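Usteo – Laboratorio de Manipulación Doméstica
Inicio | Proyectos | Publicaciones | Galería | Contacto

Galería: recogida de demostraciones para el proyecto Rukero

El proyecto Rukero estudia cómo un sistema de aprendizaje puede adquirir tareas de cuidado de la ropa a partir de demostraciones realizadas por personas. La presente galería documenta el trabajo de recogida de ejemplos que el laboratorio lleva a cabo en su nave de ensayos de Urklow, donde se ha dispuesto una zona de dormitorio para las tareas que se ejecutan sobre la cama.

La campaña comenzó en abril con las prendas de punto de manga corta. Participan en ella 11 operadores, que trabajan con pinzas manuales en ambas manos y siguen un protocolo común. Cada demostración parte de una prenda dejada sobre la superficie de trabajo en una disposición no preparada y termina cuando el operador la considera doblada y la deposita en reposo. Los intentos fallidos no se eliminan: se conservan con una anotación del momento en que la prenda se suelta, se enreda o queda mal orientada, y forman un subconjunto propio.

La coordinación de la recogida corresponde a Fasil Chala, responsable asimismo del manual de anotación. Dicho manual distingue tres fases en el doblado de una camiseta: extensión, alineación y plegado. La extensión es la que presenta mayor variabilidad entre operadores. Algunos sujetan primero el cuello y dejan caer el cuerpo de la prenda; otros prefieren tomar el bajo por las dos esquinas y tirar hacia sí hasta que desaparecen las arrugas principales. El protocolo admite ambas estrategias y pide únicamente que no se mezclen dentro de una misma serie.

El catálogo de prendas consta por ahora de 23 referencias, entre camisetas, toallas, fundas de almohada y pantalones ligeros. Se han registrado alrededor de 400 demostraciones válidas, cifra que se actualizará en esta página al cierre de cada serie. La selección de tejidos se ha realizado con el asesoramiento de Van der Linden, que ha facilitado también las tablas de gramaje incluidas en la ficha de cada prenda.

Se ha procurado que las condiciones de trabajo no sean uniformes. Las sábanas se cambian entre series, la cama puede quedar ordenada o con objetos de uso corriente a un lado y la prenda se coloca cada vez con una orientación diferente. El equipo considera que un conjunto obtenido siempre sobre la misma superficie despejada resultaría de escasa utilidad fuera del laboratorio – observación que ya figuraba en la memoria inicial del proyecto y que las primeras pruebas de entrenamiento han venido a respaldar.

La revisión de las demostraciones se efectúa en dos lecturas. En la primera se comprueba que ambas pinzas permanecen localizables durante los agarres y que no hay saltos en el registro. En la segunda, una persona distinta del operador marca los límites de cada fase y asigna una valoración al resultado. Las discrepancias se resuelven en la reunión técnica del equipo y quedan recogidas en el anexo del manual.

El material de esta página puede reproducirse con fines docentes y de investigación, citando la procedencia. Las solicitudes de acceso al conjunto de datos se tramitan a través del formulario de la sección Contacto.

Fase de extensión

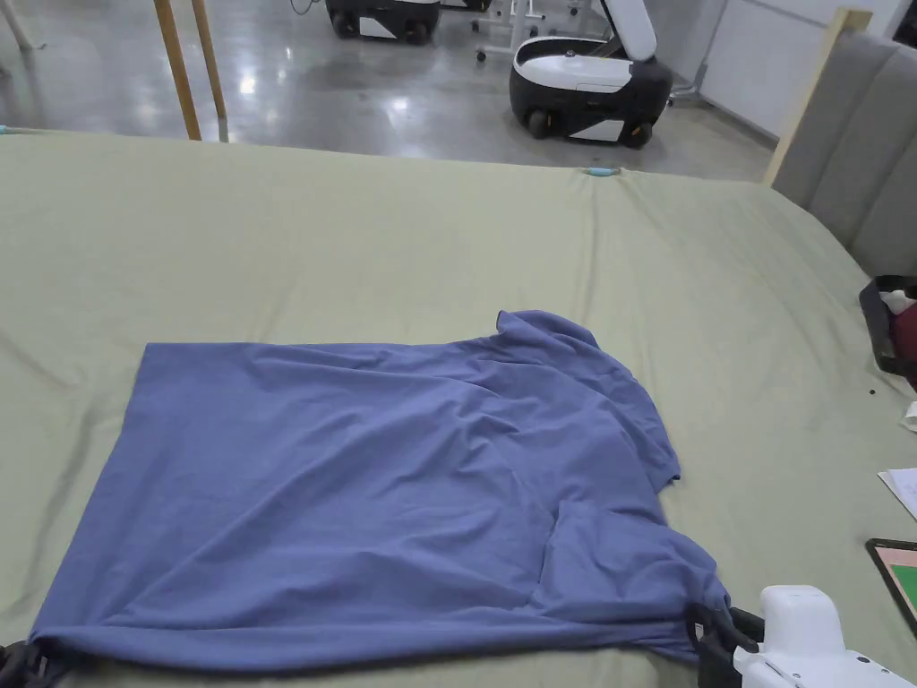

Urklow, 22 de junio de 2021 – Camiseta de manga corta, de color gris azulado, sobre sábana verde salvia. Las dos pinzas sujetan las esquinas del bajo; el cuello y los hombros permanecen recogidos y el tejido conserva varios pliegues, uno de ellos con la tela doblada sobre sí misma. Al fondo, sobre el suelo de hormigón pulido, dos robots con ruedas.

Serie: prendas de punto, manga corta. Agarre: bajo, dos esquinas. Superficie: cama, con objetos en el lado derecho.

Usteo – Laboratorio de Manipulación Doméstica. Proyecto Rukero.
Volver a Galería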